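Does a robot know what a bowl is?

People say robots can "see". Be careful with that word. A robot's camera gives it numbers, and software has to guess what they mean.

Many robots practise in a pretend room built by a computer. In this one, two arms reach toward a table with a shiny bowl and a small blue thing on it. Is it a lid or a dish? The software has to guess too.
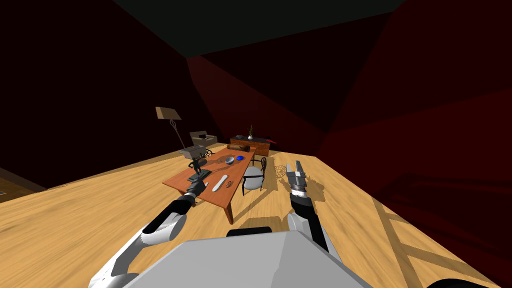
So is it smart?

Not so fast. Say it gets 40 tries right in the pretend room. Real rooms have glare, crumbs and colours it has never met. When someone says a robot "understands", ask how they tested it, and where.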